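Budget thread, handheld grippers for the garment work. Rukhsana Durrani asked for the numbers in one place before Friday's order, so they go here.

1/ Pricing is per pair. One operator uses two grippers, so a single unit is only useful as a spare. Wondex quoted 1,000 a pair, fingers included. Trutari came in lower but bills the mounting plate separately.

2/ Fingers are consumables. Budget 60 per replacement set and buy them with the first order — freight on a small parcel was 200 last December.

3/ Plan storage before hardware. Up to nine hours of recording a week per operator fills a drive faster than the quote sheets suggest.

4/ Garments come out of the same line. Dark trousers, fleece, printed cloth. Ctibor Jireš wants more dark fabric on the list and I agree.

5/ Work at hand, folding clothes on a bed with a bamboo mat:
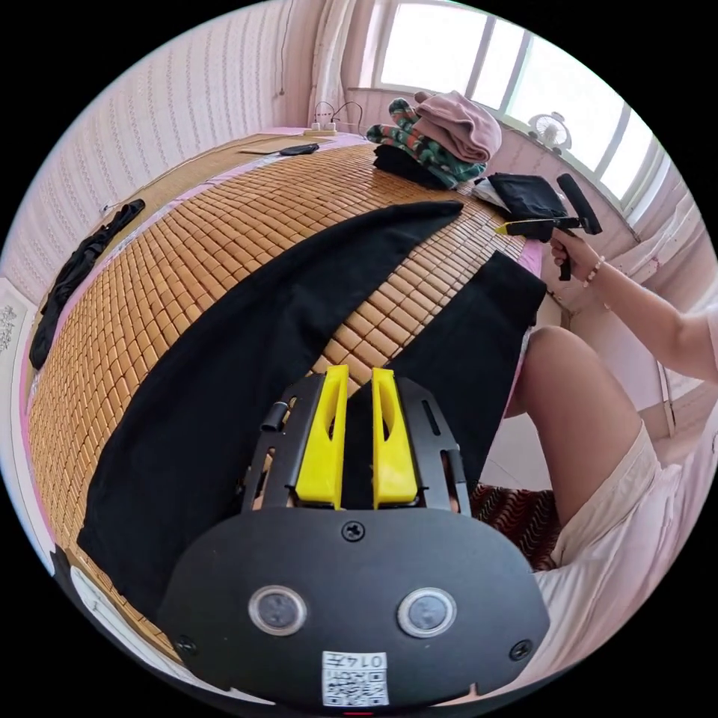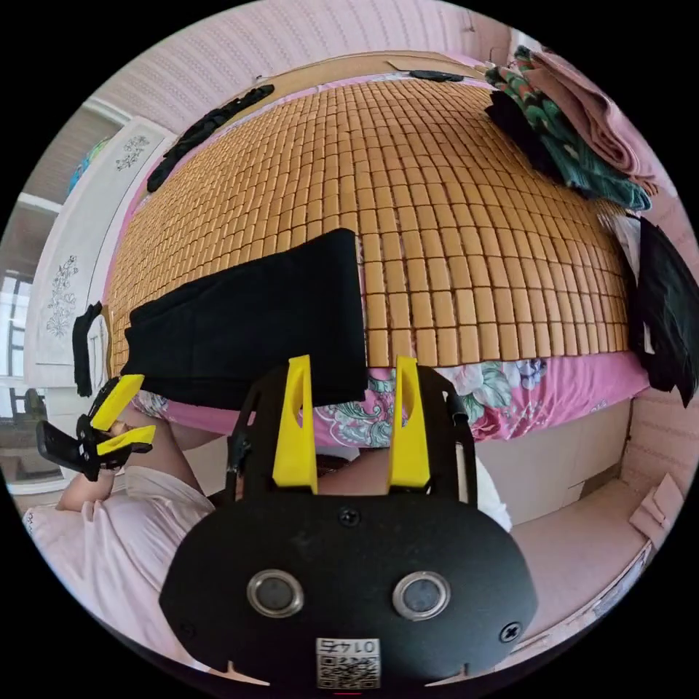
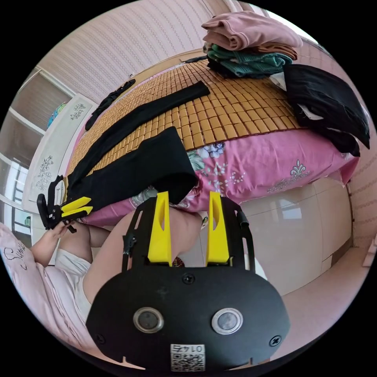
Trousers across the mat, second gripper at the right:

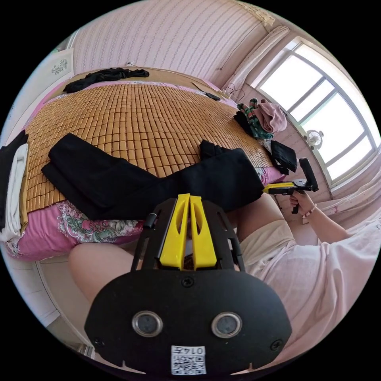

6/ Spares ratio. I am holding at one spare pair per site. Awan offers a swap program, but turnaround is not in the contract, so I priced it at zero.

7/ Calibration time goes under labor. Last year it sat under equipment and made the hardware look worse than it was.

8/ Still open: whether Domov needs its own charger set or shares ours. If they share, the 200 for a second set moves to fingers. Revised sheet goes to Rukhsana tonight.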